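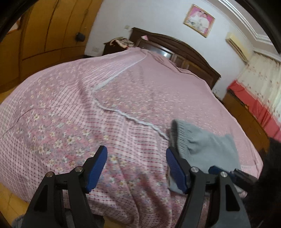 Thread count is a poor measure of bedding, and stores should stop printing it in large type. A label reading 300 may count each ply of a twisted yarn separately, so the figure says little about strength or feel. Fiber length and weave matter more. The Mangubat percale I bought in April has 80 washes on it and no pilling. A Standis sateen with a far higher count wore through at the fold in 9. Labels should state ply, staple length and weight per square yard, in that order.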